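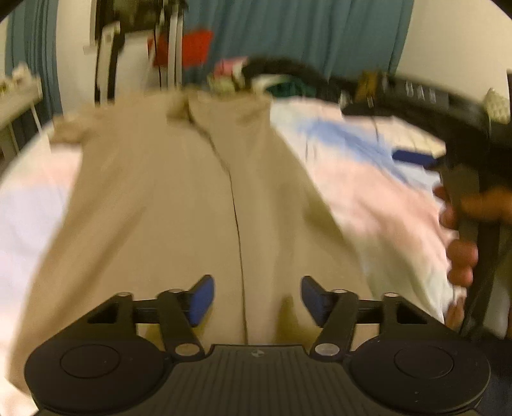
How to record folding demos your club can use

Our club spent October collecting pants-folding demonstrations for the Bolbridge student challenge, and we threw out a lot of them. The challenge guide makes it sound easy: pick up a hand-held gripper, fold some laundry, train a policy, watch the arm do it. I had doubts going in and I still have some. These are the steps we follow now.

Before you start

You need a hand-held gripper with its camera mounted, a flat place to fold, and a few pairs of pants. Check that the finger pads are clean and that both fingers close evenly. Charge everything. Clear the memory card.

Skip the fancy backdrop. Our first plan was to record everything on one white table under one lamp, and Su-chen Kwok talked us out of it. A policy trained that way may do fine on that table and fall apart in a bedroom. Beds sag, sheets bunch up, and pants slide around on them. If you want the arm to cope with that, record some of it.

Step 1. Agree on one fold

Write down the fold and tape it to the wall. Ours is: lay the pants lengthwise, bring one leg over the other along the center, then fold the hem up to the waistband, then in half again. We had three people folding three different ways for the first 200 demos and the training run came out as mush. More data won't fix that, whatever the forums tell you.

Step 2. Lay the pants out

Waistband at the far end, hems toward you. Smooth the legs but leave the small wrinkles alone. If you iron everything flat with your hand before each take, the robot will expect somebody to do that for it too.

Step 3. Start the recording, then approach

Come in slowly from above with the fingers open. Keep the place you plan to grab between the two pads and in view of the camera. Pause for one breath before you close.

Step 4. Grip, lift, fold

Take a shallow pinch of fabric. A deep grab catches the sheet along with the pants, and then you are folding the bed. Lift only as high as you need, carry the leg across, lower it, and open the fingers fully before you back away. Don't pat it down with your free hand. Barrett Rosenthal did this in nearly every take without noticing, and all of those went in the trash.

Step 5. Stop and label

Mark the take good, bad or unsure while you still remember it. Be strict. Keep the bad ones in a separate folder.

Step 6. Hold some back

Set aside one pair of pants and one room that never appear in training, and test on those. Our first result looked great until Imani Esposito asked which pants we had tested on. They were the same pair.

How many do you need?

I don't trust any number I've seen. We recorded 1,442 takes and kept 887. The guide suggests 2,000. Our arm now gets through the first fold on most tries and the last one on very few, and I can't tell you if more takes would change that or if the last fold is just too thick for our fingers. Before you spend another month recording, watch twenty of your own takes at half speed.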